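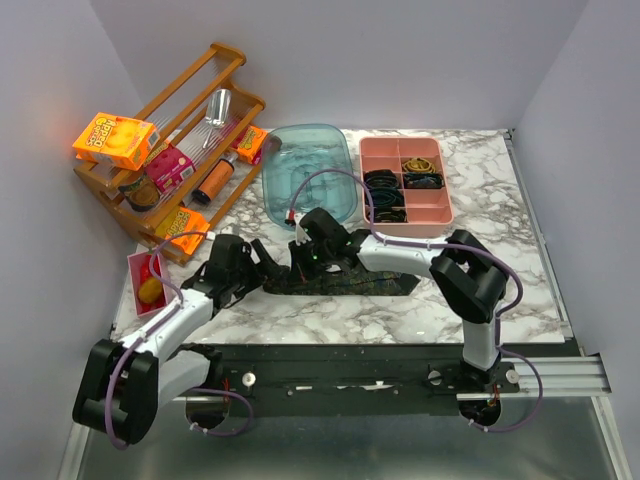 Fig. 1. Benchtop with tiered rack, open tray and six-section organiser.

Small-Item Storage and Display
Unit handout 4: Racks, trays and compartments

Read this before the practical. Bring it with you, along with a pencil and your floor plan from handout 3.

1. What the session covers

Small goods cause more lost time in a stockroom or shared kitchen than large ones. A carton of paper is hard to lose. A charging lead or a scoop goes missing every week. In this unit we look at three kinds of holder that sit on a bench or counter: the sloped rack, the open tray and the divided organiser. Drawers and wall systems are in handout 5.

By the end of the session you should be able to choose a holder for a given item, set out a mixed group of items on one surface, and write a short layout note that another person can follow.

2. The sloped rack

A sloped rack has shelves that tilt towards the user. The rack in Fig. 1 is wooden, with three slanted tiers of rails and thin metal wires, and it stands in a back corner and faces the middle of the table. The corner is the usual place for the tallest holder on a bench. It blocks nothing behind it and leaves the working area clear.

The slope does two jobs. It turns the face of each pack up so the label can be read from a standing position, and it brings stock forward as the front item is taken. The second job only works if there is a lip or rail at the front and if the item can slide. Boxes with flat bases slide well on smooth timber and less well on wire. Soft bags do not slide at all and should go in a tray.

Cylinders need care. A can or bottle can stand on a sloped tier only if its base is wide for its height. On wire shelves a narrow bottle is often better laid down across the wires, like the orange one with the black cap in Fig. 1. Check the cap before laying any bottle down. Flip-top caps leak.

Points for loading a sloped rack:

- Heavy items on the bottom tier, light items on top.
- Labels facing out, the same way up on every tier.
- One product per column where there is room for it.
- Nothing longer than the tier is deep, unless it is laid sideways.
- Utensils kept apart from packaged goods.

The last point is the one most often marked down. Look at the top tier in Fig. 1. A metal scoop is lying beside an orange snack box, and its handle points down towards the lower shelves. A handle in that position catches on sleeves and gets in the way of the tier underneath. Scoops and tongs belong in an upright holder or a tray. If the scoop is used with food it also needs a clean place of its own, and a shared tier with outer packaging does not count as one.

Colour is worth a mention. Three of the packs on this rack are orange, the laid-down bottle is orange too, and the rack itself is an orange-brown. The pink box on the middle tier is the easiest thing to find. When stock is close in colour, separate it by tier, or use a shelf label with large print. Do not depend on people reading the small print on the pack.

3. The open tray

A tray has no dividers and holds whatever is put into it. That is its strength and its weakness. Use a tray for things in transit: goods waiting to be shelved, returns, the parts of one job. Do not use it for permanent storage of small mixed items, or it will turn into a junk drawer without a front.

Clear or tinted plastic is a good choice, as you can see from the side whether anything is left in it. The teal tray in Fig. 1 is translucent and the marble pattern of the tabletop shows through the bottom. Rounded corners are easier to wipe out than square ones. Keep at least one tray empty at all times. Students tend to see an empty tray as wasted space and fill it. Please resist this. It is where the next delivery goes while you sort it.

4. The divided organiser

A divided organiser gives each item or each type its own section. It suits items that tangle, roll or look alike. Cables are the standard case.

The organiser in Fig. 1 is salmon pink and has six sections, with coiled cables and bands in several of them. Most of the coils are dark. One is yellowish and can be picked out at once. The dark ones would have to be lifted out and looked at, and this is the problem with sorting leads by section alone. A label on the section helps only while the coil stays in that section. A tag on the coil itself stays with it.

Our rules for cables in this unit:

- Coil to the width of the section and no tighter.
- Tie with a reusable strap. No rubber bands, which go brittle.
- Put a tag near one plug end, with the type and the length in centimetres.
- One coil per section unless they are identical.
- Leave a spare section for the lead that has no home yet.

A 2 metre lead will usually fit a section about the size of your palm if it is thin. Anything thicker should hang on a hook. Do not force it in — the strain falls on the plug end and that is where leads fail.

5. Setting out the surface

With all three holders on one bench, work from the back. Tallest in the corner, lower holders along the back edge, front half kept free for handling. A tray next to the rack makes sense, since goods pass from one to the other. Keep food packaging and electrical leads at opposite ends, or on separate benches if you have them.

Leave a hand's width between holders so you can clean between them. A pale benchtop shows crumbs and spills. A veined or patterned one hides them a little, so wipe it on a schedule and do not wait until it looks dirty.

6. Worked example: the Kalleck kiosk

The Kalleck kiosk carried over 400 small packs on a counter 100 centimetres wide, plus its own charging leads and scoops. Staff complained that they could not find anything in the morning rush. The first plan was to buy a bigger rack. The counter had no room for it, so the group assigned to the job looked at what was on the rack already.

Slow sellers were moved under the counter. The scoops went into an upright holder by the sink. The leads came off the rack and went into a divided organiser beside the till, with tags. One empty tray was kept at the end nearest the door for deliveries. The rack stayed the same. The layout note was a single page and was taped inside the cupboard door, which is where it should be.

The Sedgwick storeroom is a harder case, with 2,000 lines and four people putting stock away. We will come to it in handout 6.

7. Practical task

Work in pairs in the Hidulwood room. Each pair gets one sloped rack, one tray, one organiser and a crate of mixed goods.

Step 1. Empty the crate onto the bench and group the goods by how they behave: stand, slide, roll, tangle, slump.
Step 2. Assign each group to a holder. Write this down before you move anything.
Step 3. Load the holders using the rules above.
Step 4. Write a layout note of no more than one page, with a sketch from above.
Step 5. Swap notes with another pair. Clear your bench and set it up again from their note.

Step 5 takes longer than people expect. Allow a third of the session for it. Marks are for the note as well as the bench, and a neat bench with a poor note will not pass.

8. Terms

Facing: the side of a pack turned towards the user.
Lip: a raised front edge that stops goods sliding off.
Tier: one level of a rack.
Transit goods: items that have arrived but have no assigned place yet.
Lastness: our term in this unit for how near an item is to running out. Write it on the note as high, medium or low.

Comments (4)

Is the sketch in Step 4 meant to be to scale? The handout 3 one was.

Reply from unit staff: No, proportions only. Mark the front edge of the bench clearly.

We hung the thick leads on hooks at work after reading section 4 and I've got half a shelf back. Velcro straps from the hardware shop are fine for the coils.

I'd put the organiser nearer the front if the leads are used every day. Reaching over a tray for a charger gets old.

Last updated: February

Contact the unit office | Copyright Hidulwood teaching materials | Back to top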